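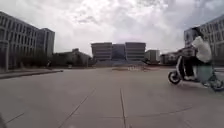

Use of the Central Plaza: A Student Project Report

Submitted by Lertchai Phetsri and Yupin Phuthong
Jan 21, 2001

Shares: 3 | Comments: 30

1. Purpose

This report concerns the paved plaza at Wongsuwan and the way it is crossed by people on foot and on small vehicles. The project was assigned as part of the second-year course in site planning. Its aim was to record the present layout and to propose modest changes that could be carried out without replacing the paving.

2. Method

The authors visited the plaza in the mornings and made sketch plans of the edges, the planting and the main walking lines. A short survey form was given to students entering from the Clarkov gate. Of the forms handed out, 54 were returned complete. Over 40 of those who replied said that they crossed the plaza on most class days. Counts of traffic were left out of the study; the course allowed too little time to make them reliable.

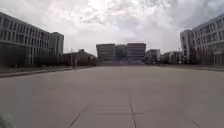
Drainage was the first matter raised in the survey, and several replies mentioned standing water after heavy rain. The authors were not able to obtain the original levels and therefore worked from the surface itself. The joints between the concrete slabs served as a ready grid for the sketch plans, and the low curb on the side of the long building was taken as the base line. Positions on the plan should be read as approximate — no surveying instrument was used.

3. Findings

The plaza has no marked route for scooters. Riders choose their own lines over the open concrete, and those on foot do the same. Most replies did not describe this as dangerous, but a number of students asked for a clear path near the planted side. Shade was the most frequent request. The trees and shrubs stand at the edge, and the middle of the plaza offers no shelter from sun or rain.

Opinion on seating was divided. Some students wished the center to remain open for ceremonies. Others felt that a few benches along the curb would do no harm.

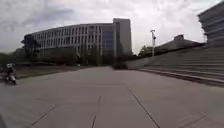 4. Recommendations

4.1 A painted lane for scooters should be tried along the planted side for one term, beginning in February.

4.2 Benches of the Andness pattern, already in use at the Pelel hall, should be placed near the curb and kept clear of the steps.

4.3 The slab joints should be inspected and cleaned before the rainy season.

4.4 Any new trees should be set in the existing strip — the center should stay open.

5. Limits of the Study

The survey reached students only. Staff and visitors may hold different views, and a later group may wish to include them. The sketch plans and blank survey forms have been left with the department office.

Shares: 3 | Comments: 30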